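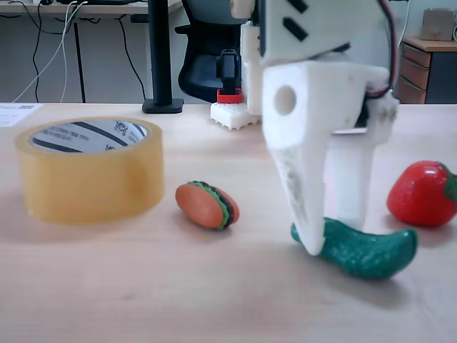 1. Umriss und Schatten

Zuerst nur die Umrisse anlegen, ohne Innenzeichnung. Die Klebebandrolle ist das größte Teil neben dem Spielzeugessen und gibt den Maßstab vor. Schatten erst schraffieren, wenn alle Abstände stimmen. Papier: A4, Bleistift HB und 2B.

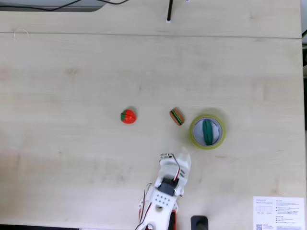 2. Aufsicht

Von oben wird die Rolle zum Ring. Beim Burger bleiben Brötchen und Salatstreifen erkennbar, er liegt gekippt. Zwischen ihm und der roten Frucht ist blankes Holz zu sehen — diese Lücke mitzeichnen. Zeit: 43 Minuten.

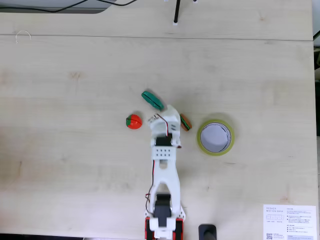 Tipene McKinnon fragte, ob man die Maserung der Tischplatte mitzeichnen muss. Nein, die Fuge reicht. Sie läuft gerade durch und hilft beim Ausrichten.

3. Durchscheinendes Material

Das gelbliche Band lässt Licht durch, der weiße Kern nicht. Kern zuerst, Band in dünner Lasur darüber. Abgabe bei Endang Entili, bis September.

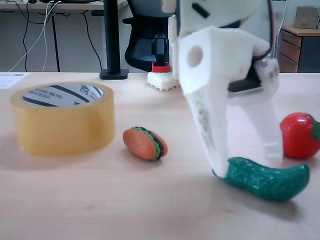

Fachbereich Gestaltung — Grundkurs Sachzeichnen

Für Blatt 4 die Rolle von schräg oben zeichnen, mit Streifen auf dem Kern. Schrift nur andeuten.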